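Recording Demonstrations by Remote Control: A Kitchen Sorting Task

Part 2 of the tabletop series

Part 1 covered mounting the arm and calibrating the leader controller. You should now be able to move the arm around by hand control without hitting the table. Next you will record a set of demonstrations that can be used for training.

The task is simple. The arm picks up a piece of toy fruit, puts it in a bowl, and goes back to its rest pose. We use the Prollari recorder in these steps. If you use a different one, the menu names will change but the order of work stays the same.

What you need

A calibrated arm and leader controller
A fixed overhead camera
A few pieces of toy fruit
A bowl wider than the open gripper
Other kitchen items for clutter
An emergency stop within reach of the operator

Step 1. Set the rest pose

Drive the arm to a position where it does not block the overhead view. Save this as the rest pose. Every episode starts and ends here. If you skip this, the policy will learn several different endings and may hover over the bowl after the last drop.

Step 2. Practice before recording

Run the task 15 times with recording off. Operators usually close the gripper too early at first, and those early grasps should stay out of the data. Stop practicing when you can finish without pausing over the fruit.

Step 3. Record the first batch

Start an episode, pick up the fruit, carry it to the bowl, open the gripper, return to rest, and stop the episode. Keep your speed even. Most of our good episodes run 11 seconds. If you drop the fruit on the way, pick it up again and finish. Keep a few of these, as they show the arm how to recover. If you hit the table, throw the episode out.

Save the batch under a name that includes the task and the operator. We use a folder called Rotonska for single-item episodes and Grindberg for cluttered ones. Any two names will do.

Step 4. Change the layout

Move the fruit after every episode. Move the bowl after every five. Use the whole area the arm can reach, including the spots that feel awkward to drive to. People tend to put things back where they were, so mark out a rough grid on paper and work through it.

Step 5. Add clutter

Once the single-item batch is done, bring in the other items. Place fruit close to the bowl in some episodes and well away from it in others. Larger items can stay near the far side of the table, where the arm has to work around them less often.

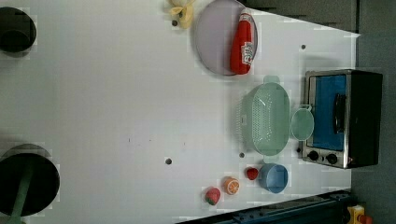
A reader, Amarasinghe, wrote in to say that recording the cluttered layouts first had worked better for them, since operators who began with a bare table kept taking low, straight paths and then knocked things over once the clutter came in. They also suggested lifting the fruit to the same height every time, even when nothing is in the way. We have not tried the reversed order, but the fixed lift height is a good habit and we now do it in both batches.

Step 6. Check the data

Play back each episode at double speed. Delete any with dropped camera frames, long pauses, or a missing return to rest. We kept 155 episodes after this pass and trained on those.

Check the gripper signal too. It should show one clear close and one clear open for each pick. If it flickers, go back to the trigger calibration in Part 1 before you record more.

Part 3 covers training and the first test runs on the arm.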